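The small shop at the corner

In March the last grocery in Odavcombe will close. It belonged to the Triantafyllou family for two generations, and I bought my bread there for 16 years. Many people in the town say it is sad but natural. I agree that it is sad. I do not agree that it is natural.

When I came to this country I knew few words of the language. In the supermarket on the main road this was no problem, as one can fill a cart there and pay without speaking. In the corner shop I had to ask. I had to say how much cheese, and which kind, and whether the eggs were from this morning. I made mistakes and was corrected, mostly kindly. I can say that I learned half of my English in front of that counter.

People like to tell me that the small shop sold the same things as the big one, only more expensive. For food in cans and boxes this is true. A can of SPAM or a box of JELL-O is the same wherever you buy it, and I never pretended that it tastes better from a friendly hand.
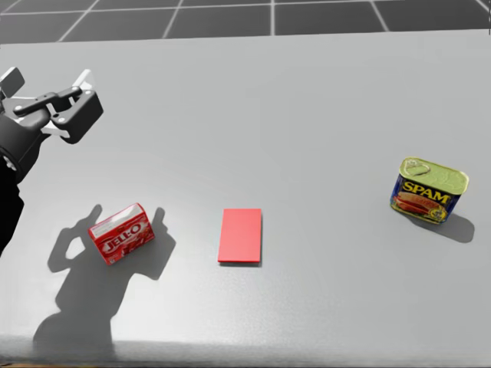 What the price does not include

My neighbor Vilmos Virág is 81 and does not drive. For him the cheaper supermarket is two buses away, and the ticket eats what he would save. He also had credit at the corner until his pension came. No machine at a checkout will give him that, and no manager is allowed to.

I know the answer to this: he can order by telephone or by computer, and the food will come to his door. My friend Evangelia Tzanetos orders this way and is satisfied. She has a young child and little time, so I understand her well. But she can also meet people at work. Vilmos met them when he went for milk.
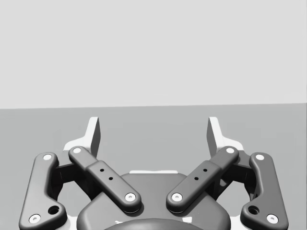

I do not ask that the town should buy the shop, or that we should all pay too much from pity. I ask for smaller things. The rent on that corner was raised 3 times while the parking at the supermarket stayed free. The council could look at both. It could also let the building to another grocer before it lets it to an office - there was one interested, and he waited a long time for a reply.

Until March the shop is open every morning. The shelves are already thinner, but the bread still comes at seven, and I will go on buying it there.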